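## 1. Intake

Unit 70 came to the Brekau bench in December with a complaint sheet of two lines. Remedios Saludo read it, laid the tower on its side on the ribbed metal and took the side panel off. The sheet said the machine stopped at night. It did not say which nights.

She recorded the power supply first, reading the rating label sideways, then the board. The blue part was the only item missing from the Puvley drawing. Its narrow upper arm had a small tab; the lower block was wider, with a dark opening and a flat face.

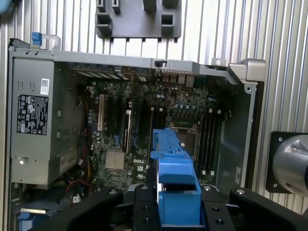 ## 2. Findings

Teodoro Talavera compared the part with the drawing for 7 minutes.

"It is not ours," he said.

"It fits."

"Flodorano made parts that fitted."

Flodorano had closed when Remedios was an apprentice. Her father had worked there on the night shift, and had brought home offcuts in the same blue. She did not enter this on the sheet, which had no field for it.

## 3. Disposition

Under "Origin" she wrote "unknown". Under "Action" she wrote "retain". Teodoro initialled both entries and went to find his coat.

She ran the overnight test herself, logging every 30 minutes until the first bus.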